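Mikmont Kitchen League

The Mikmont Kitchen League is a student robotics competition held entirely in simulation. Teams write the code that tells a virtual household robot how to put away groceries, clear a counter and deal with a sink, and the code gets scored on a shared kitchen model. I was on a team for two seasons and helped run the thing for one, so forgive me if this entry gets a little fond in places (I've tried to keep the scores straight, at least).

Origins

The league grew out of an after-school club started by Seija Kallio, who wanted her students to do real robot programming without having to buy a robot. The first rounds ran on school laptops with one very plain room and a lot of waiting for things to load. In May 2020 the club moved online for good, other schools asked to join, and the name Mikmont stuck from the folder everything was saved in. A season now opens in October, and teams can have up to six students.

The kitchen

Every team works in the same kitchen, built in a program called Jiltent. It has white open shelving, a countertop, a double sink and a small stock of food and kitchen things. Beginners start with the shelf task, and I still think it's the best one! You get one item, you find it, you pick it up and you set it down where the task sheet says. My first item was the bread, and I spent most of a month on it. A loaf is lumpy, the ends are narrower than the middle, and if your code thinks it's a neat little box you're going to have a bad afternoon.

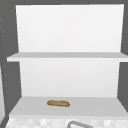
Saimi Kokkonen thinks the shelf task should be dropped after the first year, as she writes in the league forum: new teams get so attached to tuning one perfect grasp that they never learn to plan a whole job, and she'd much sooner see them fail at something long.

I go back and forth on that. She's right that my team over-tuned (we had 182 saved versions of the same grasp, and I couldn't tell you what changed between most of them), but we also learned to read our own logs that way, and that came in very handy later.

Scoring

Runs are scored on whether the item ends up where it should, with points off for bumps and for time. A dropped item ends the run. Each team's best two runs count, so there's room to try something wild once you have a safe one in the bank. The highest season total so far is 2,199, set by Flavon, a team captained by Dariusz Michalski. They got there with slow, boring, careful code, and the rest of us complained about it for weeks.

The sink round

The final is the sink round, and it's where most leads disappear. Items start on the counter or in one of the basins, and the order changes from run to run. The two basins aren't the same size, so a reach that works in the big one can put you straight into the divider when you try it in the small one. Then there's the faucet, a tall gooseneck that sits right by the divider. We hit it so often that Pirjo Laaksonen wrote a separate routine just for going around it, and other teams still borrow it. 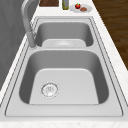
Joining

Schools sign up as a group, and a team needs one adult contact and a computer that can run Jiltent. You don't need to have programmed before. Saimi Kauppinen keeps the starter code up to date and answers questions on the forum, usually the same evening. Read the pinned thread on grasp settings before you post, please, and save your logs from the very first run.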